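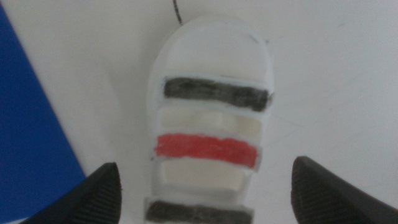
Anisa Chong, asked what a beginner should study first, replied that it should be the order of the bands, and only then their colors. This chapter follows her advice. It deals with repeating patterns in which dark, pale and red sections alternate along a narrow form, as in the Kiltham exercises. Students will plan a sequence on paper, mark the borders between sections, and color each band by hand. The chapter requires two class periods of 46 minutes.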